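主题：Re: [木工与小件] 插件板（白板蓝件）第二版的尺寸和收纳，征求意见

各位好：

先回上一封里问得最多的两个问题，再说收纳的事。为了方便没跟上的人，把前面那封信的相关段落引在这里。

> 我们这边打算照着你们的板子做一块，给图书角放着用。
> 想问三件事：
> 一、槽口和插件之间留多少余量合适？我们试做了一块，
> 小朋友插得进去拔不出来，大人也要用指甲抠。
> 二、蓝色的件总是丢，尤其是最小的那种，有没有什么办法？
> 三、板面用白的是不是容易脏？想换成灰的，不知道有没有
> 人试过。
> 另外如果有现成的图纸，能不能发一份到列表里。

先说余量。第一版我是按单边0.1毫米做的，图纸上看着没问题，做出来太紧。原因有两个，一个是槽口的四个内角有一点圆，方件的角顶在上面；另一个是插件的底边有一圈很薄的毛边，肉眼不太看得出来，手指一抹就知道。第二版改成单边0.3毫米，内角各往外让了一小块，插件底边倒了角。现在竖着放进去，基本上松手就落到底。如果你们的件是打印出来的，建议先单独打一个槽口和一个插件试配，合适了再做整块板，省料也省时间。

窄的长方形槽比较麻烦。它的方向性强，稍微歪一点就卡在槽口上，看着像是进去了，其实只搭着一个边。我的做法是把槽口上沿倒一个45度的小斜边，宽度不到一毫米，手感上差别很大。两条窄槽并排的时候，中间隔开的那一条不要做得太细，第一版就是在这里裂过一次，用胶补了，补过的地方高出一点，后来一直不平。 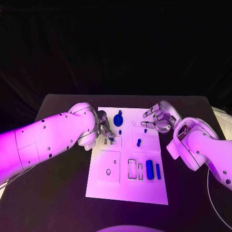 再说桌面和灯光。我现在固定用深色的桌子，后面挂黑布帘。之前在浅色桌上摆过，白板的边缘不容易看清，小件掉到板子外面也要找一会儿。深色桌面上掉一个蓝件，同样不算显眼，但至少白板的轮廓很清楚，手往哪儿放心里有数。灯的颜色影响比我想的大，偏紫红的光一打，白色全部带色，槽口的边反而要靠阴影去认。要是给孩子用，还是普通的白光，从侧上方来，不要正对着板面，白板反光挺厉害的。

关于颜色，上封信问能不能换灰板。我没有做过整块灰的，只拿Taltlow的边角料试了一小片。浅灰可以，深灰不建议，蓝件放上去分不太开，槽里面的阴影也看不见了。白板容易脏是真的，但脏的主要是边上手扶的地方，中间还好。湿布加一点洗洁精擦就行，酒精不要常用，我那块擦多了以后表面发涩，件在上面推不动。

收纳我换过几种。最早是一个塑料袋，缺点不用说了，倒出来的时候最小的那几个总是跟着滚走。后来用Sultari的分格盒，17格的那一款，一种件一格，大件放不下的两格打通。用了半年，觉得格子多了也有问题，收的时候要一个个认，赶时间的时候大家就随便扔，下次用的人还要重新分。现在的办法是盒子只分6格，按形状分，不按大小分：圆片一格，方的一格，细的竖件一格，带圆头的一格，备用件一格，最后一格放坏的和待修的。比原来好收，也没有再丢得那么勤。

最小的件还是会丢，这个我没有彻底的办法。做了两件事有一点用：一是备件多做，一次打30个放着，反正不费料；二是在桌子边上贴一圈薄的挡条，高两三毫米，滚到边上能停住。挡条不要贴死，用可移除的双面胶，擦桌子的时候能取下来。

板子本身的放法也提一句。不要竖着靠墙放，我有一块放了一个夏天，中间拱起来了，四个角着地，中间的凸台全都不平，竖件站上去会晃。平放，上面压本书，或者干脆放在抽屉里。板底贴四小片防滑垫，位置靠近四角就行，贴在正中间没什么用，按角的时候另一头会翘。

凸台的高度，也就是板面上高出来的那几块白色方台，第二版比第一版矮了一些。原来的太高，手从旁边伸过来容易碰到，上面立着的件一碰就倒。矮下来以后稳一点，但也不能太矮，不然孔就浅了，件立不住。我现在的孔深是件高的三分之一左右，立着不倒，拔的时候也不费力。台面上那几个很小的孔是定位用的，照着做或者不做都可以，不影响使用。

圆片是单独的问题。它扁，放在平的板面上不好拿，尤其是指甲短的人，只能推到板边再捏。我想过两个改法，一个是在槽边上开一个指槽，一个是把圆片加厚。指槽做了，好用，但槽口看上去不是正圆了，有的孩子会以为那里要放别的形状。加厚的还没做，有人做过的话请说一声厚到多少合适。

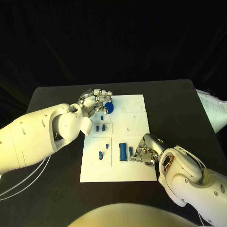 圆片我们加厚过，从4毫米改到7毫米，好拿多了，可是放进槽里以后高出板面一截，孩子老觉得没放到底，一直往下按。后来折中用了5.5毫米，侧面加一圈浅的滚花，不用开指槽，手指一捏就有着力的地方。滚花不要太深，里面会积灰，刷子也刷不干净。另外你说的备用件那一格，建议在盒盖里面贴一张件的轮廓图，一比一的，收的时候往上一放就知道是哪一种，我们用了以后分错的少了很多。

多谢，滚花这个办法我记下了，5.5毫米我下一轮也试试，槽深会跟着改一点，让它放到底以后只高出一毫米。轮廓图也准备做，我手边正好有旧的不干胶纸。

还有两件零碎的事一并写在这里。

图纸放在列表的文件区里，文件编号2766，里面分两个文件夹，第一版和第二版，请用第二版。第一版留着是因为还有人手里是旧板，要配旧件。两版的件不能混用，第二版的件放到第一版的孔里会松，第一版的件放到第二版里也能进去，就是歪。我在第二版的件底面加了一个小圆点，混在一起的时候翻过来看就能分开。

料的问题，上次有人问Ifans的白色和Sanutell的白色是不是一样。我两种都用过，放在一起能看出来，一个偏冷一个偏黄，单独用都没关系，同一块板上不要混着用。蓝色没有这个问题，至少我买的几批颜色都差不多。有一批稍微脆一点，细的竖件掉到地上断过两个，后来把填充率调高，没有再断。

打印的时候件的摆放方向也有讲究，细的竖件不要立着打，层与层之间容易断，躺着打，圆面那一侧会有一点台阶纹，拿细砂纸磨几下就好。磨的时候别磨底下那一段，那一段是要进孔的，磨多了就松。

想要现成件的可以回信跟我说要哪一种、要几个，我十二月还要开一次机，顺手一起打，收个料钱。整块的板我就不代做了，太占机器，而且寄过去路上容易弯。要是实在不方便自己做，可以把板拆成四小块打，背后用一张平的底板粘起来，图纸里第二版的文件夹下面有拆好的。粘的时候先把四块排齐，压一晚上再放件。

下一封我写方形插件的几种倒角，手头还有几个样品没量完。

插件板版本二的整理人

> 如果有现成的图纸，能不能发一份到列表里。

见上，编号2766。打不开的话告诉我，我换个格式再传一次。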